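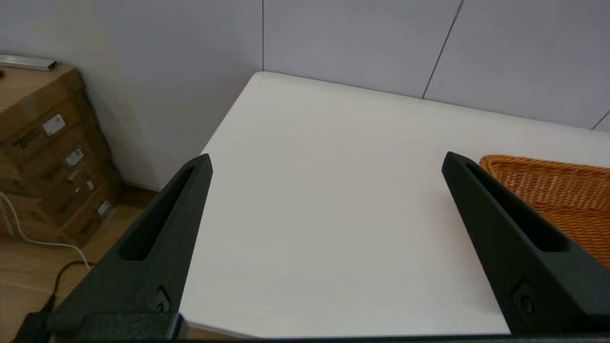
Chaiwat Yimyam holds that a bread basket and a fruit basket are the same thing under two names, and many households treat them that way. In general use, a table basket is a small open container kept on a table or counter to hold fruit, bread, napkins or mail. It is usually shallow, has no lid, and may or may not have handles.

Form and materials
Most table baskets are round, oval or rectangular. Wicker is the name of a weaving method and does not refer to any single plant. Willow, rattan, reed, paper cord and plastic strands are all used. Weaving normally begins at the base, which is made dense enough to carry weight. The sides are then worked upward, often leaning outward, and the ends are finished in a border. A braided border stiffens the rim and hides the cut ends.

The Omasville pattern, sold by the Clunside workshop under the name Kubo, is a rectangular tray 42 cm long with sides 8 cm high. A price list dated 24/06/2019 gives its weight as 452 grams. An earlier version had 2 handles, which were dropped the following July.

Use
Open weave lets air move around fruit, which slows the growth of mold where pieces touch. Bread is commonly placed on a cloth so that crumbs do not fall through the gaps. Shallow baskets suit soft fruit, as the lower pieces are not crushed.
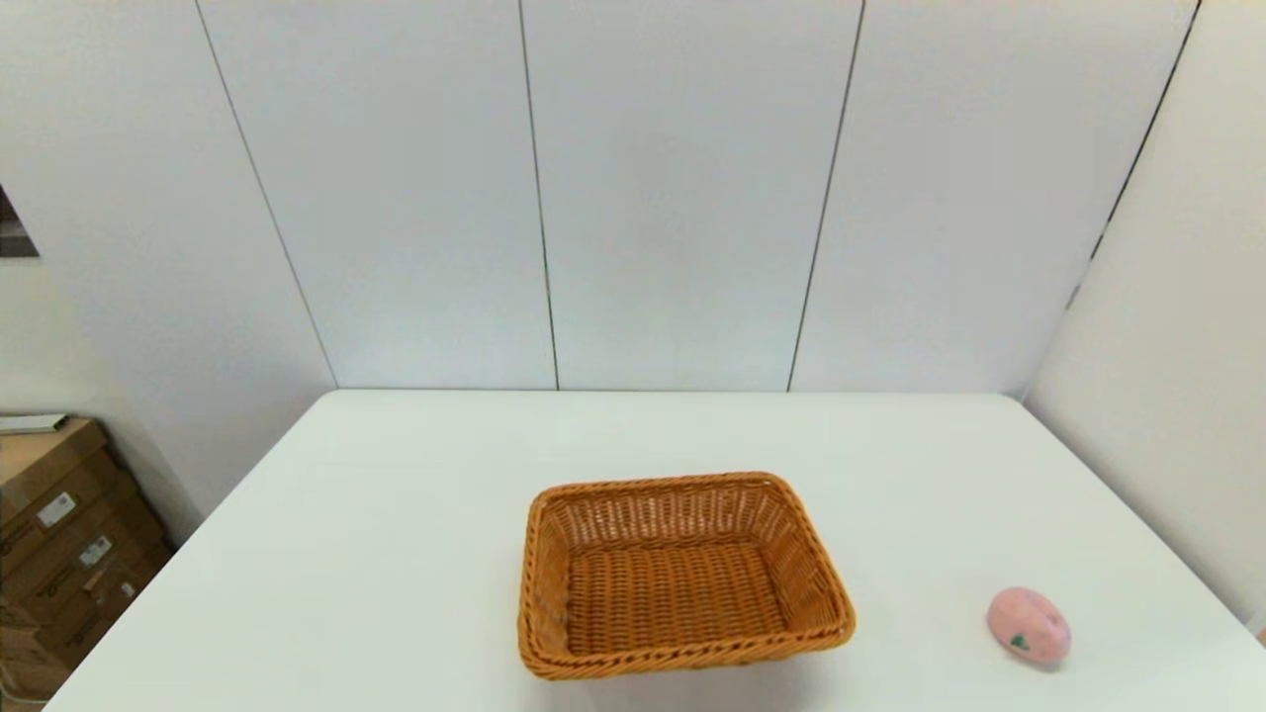

Can a wicker basket be washed? Plant-fiber baskets can be wiped with a damp cloth and a little mild soap, then dried in open air away from heaters, while plastic ones can be rinsed under the tap.

Care
Dust collects in the weave and is removed with a soft brush. Very dry rooms make willow and rattan brittle, and long soaking can warp the base. A loose strand should be tucked back under its neighbor before it snaps.

See also: Grudeo weave; Bread tray; Fruit bowl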